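Notebook: sim navigation data, corner cases batch 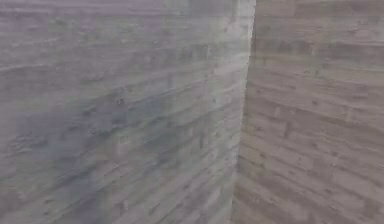 Mustmont, December

Start 7:40. Goal for today is to get the near-wall episodes into usable form before the next training run on the Borlow policy. Last run did fine in open corridor and badly once the view filled up with one surface. Training set had almost none of those, so we are making them.

Render at the top is typical of what the policy has to deal with. Two planes, one vertical edge, no floor or ceiling to get a horizon from. Left plane reads cool gray, right plane warmer and darker. Band texture on both, and the bands do not line up across the edge. The slope of the bands is the only decent cue for how each plane recedes. On the left they are smeared enough that I doubt the encoder gets much out of them. Right side is better defined.

Setup
Sim build is the same as last week, Drillar scene pack, stock wall materials. Spawn points are set by hand near corners, heading randomized. Operator drives with the gamepad, task is "back out and find the opening." Episode cap is 20 seconds. Anything longer gets cut and tagged timeout, not deleted.

Collected 290 episodes before lunch. Of these 18 are bad: the spawn put the body partly inside the wall and the physics threw it out on the first step. Tagged spawn_fault. Do not train on them. They look like very fast successful escapes if you only check the end pose, and the auto-filter passes them.

Filter change: reject if displacement in the first 5 steps is above what the controller can command. Ran it over the morning set and it caught all the tagged ones. Not yet run on the older corridor data. Someone should.

Notes on driving
Operators turn away from the brighter plane more often than from the darker one. Could be habit, could be the lighting setup making the bright side look closer. Either way the policy will learn it. Options are to mirror every episode at load time or randomize the light direction per spawn. Mirroring is cheap, so that goes in first. Remember to flip the yaw command as well as the image. We got this wrong on the Hyun set and it cost a full training run.

Second problem is pausing. With nothing but wall in view the operator sits still for a second or two before choosing a direction, and those frames go in as zero-velocity labels. The old policy freezing at corners looks a lot like this. Trimming idle frames from the start of each episode, but leaving pauses in the middle alone for now, since some of them are real stops before a tight turn.

Image quality
Frames are soft and grainy. The encoder setting was left on the low-bitrate profile from the long corridor runs. I raised it for the afternoon batch and kept the morning batch as is. The two batches need separate names in the manifest so we can train with and without. Disk use goes up but we have room.

Afternoon
Restarted collection 1:15 with the new bitrate. Same spawn list, same cap. One controller disconnect, episode discarded by hand. Depth channel is being logged too but the policy does not read it yet. Check that the depth timestamps match the color ones before anybody relies on them; I looked at one episode only and it was off by one frame.

To do
Run the displacement filter on the corridor data.
Mirror at load, with yaw flip, plus a unit test for the flip.
Split manifest by bitrate.
Move the bad spawn points back from the wall and regenerate.
Ask for an inside-corner and outside-corner tag in the episode header. At present it has to be worked out from the map.

Training job queued on the morning set, minus faults, 5:50.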